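Two laps, one bad knee

OK quick one, lunch is nearly over and I said I'd post this in May so it's going up in May.

For anyone new: I walk before work. Used to run, knee said no. I'm on walk number 26 of the year, which sounds great until you work out how many mornings I stayed in bed. Whatever. Still counting them.

This one was the sports ground at Broltbridge. Müzeyyen Ekinci put me on to it. She does the long loop with her neighbor and kept telling me it was flat. Flat is what I need. No stairs, no gravel, no "gentle" hill that goes on for a week.

Parked badly. Forgot my water (again). Had half a roll from Marinho in my jacket pocket, the seeded kind, so crumbs in the lining till Christmas now.

Then out I went. Blue sky, not a cloud over the path, grass looking very green. I didn't have a plan, just wanted to stay out long enough to feel my legs. Grandstand on the far side of the field, planting along the near side, then the straight bit by the parked cars. I like a straight bit. You can zone out. I wrote most of an email in my head and then forgot it, probaly for the best.

Field and grandstand first, then the path beside the parking.

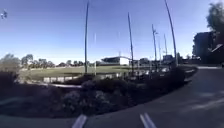
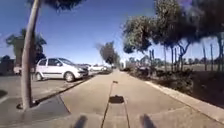
The numbers, for those who ask

47 minutes, two laps plus the detour when I went the wrong way looking for a restroom. Never found it. Knee was fine for the first lap, grumbly on the second, OK by the time I got back to the car. Stretched against the door like an old man. I am an old man.

Rogério Brandão wants me to aim for 2000 minutes by the end of the year. Easy for him, he's got a dog. I wrote it on the fridge anyway. Haven't added up where I am and don't want to yet.

Shoes: still the Flarias. Left heel is going. They squeak on smooth paving and not on anything else, no idea why. I'll get one more month out of them and then I have to go shopping, which I hate more than hills.

Would I go back

Yes. Earlier though, before the sun gets up properly, and with a hat. Trees along one side of the path so maybe I'll try it in the afternoon sometime and see where the shade goes. Also want to do it the other way around. I always go the same way and I think that's half the knee problem, Müzeyyen says so too and she's usually right about this stuff.

Next time is the river if it's dry, Broltbridge again if it isnt. Somebody asked in the comments about the soup from last time, it's the Pastatar one with the little shells, I just add beans and a lot of pepper.

Ok, phone's ringing. Back to work.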